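4. What people hang on dark walls

I came to this part of the study sideways. We had been asking renters in Femberg and Elitz about paint, and they kept wanting to talk about pictures instead, so I gave in and rewrote the interview guide over a long March evening.
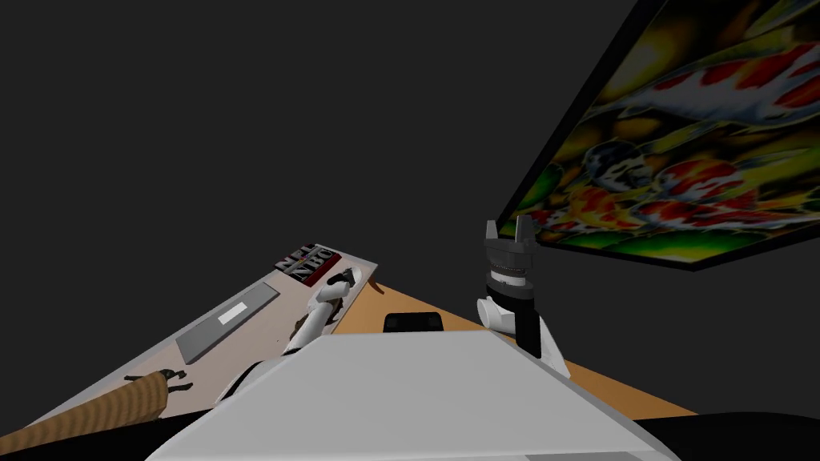 Figure 3. A koi print in a thin black frame against a charcoal-gray wall.

The renters who had gone dark with their walls (charcoal, navy, one very brave bottle green) talked about color in a way the white-wall people just didn't. They worried about it more, for one thing. A woman in Elitz told me she'd bought and returned the same seascape twice, as it looked fine in the store and "like a hole" once she got it home. I heard versions of that story again and again, and I started asking everybody what they had sent back as well as what they had kept.

We ended up with 185 completed interviews, most of them done at the kitchen table, which I'd recommend to anyone trying this kind of work. People point at things when they're at home. They get up and straighten a frame halfway through an answer, or go fetch something from the closet that never made it onto the wall. I let the recorder run through all of it, and those stretches became some of my favorite material – the coding was a headache, though!

Animals came up a lot. I had expected landscapes to win by a mile, and in the white-walled apartments they did. In the dark rooms people leaned toward birds, fish and flowers, usually in strong reds and oranges, and they described them as "warm" or "company." I'm wary of making too much of this. Dark paint was a good deal more common in Elitz, where the housing is older and the ceilings are higher, and our sample there skewed toward people who had lived in the same place for years. Yeon's earlier survey ran into the same tangle between room and resident, and I don't think our design gets us out of it.

Frames were another matter. I had a neat little hypothesis that pale frames would go with dark walls, for contrast, and it fell apart within the first 12 interviews. Most people had simply kept whatever frame the print came in. A few had strong feelings about black frames on dark paint (they liked how the edge disappears), but they were the same people who had strong feelings about doorknobs and light switches, and I'd call that a taste for detail in general.

Each interview was planned for 90 minutes. Plenty ran over, mainly in the Mukel building, where neighbors kept dropping in with opinions of their own. I left those side comments out of the counts used in Section 5, but kept them in the transcripts.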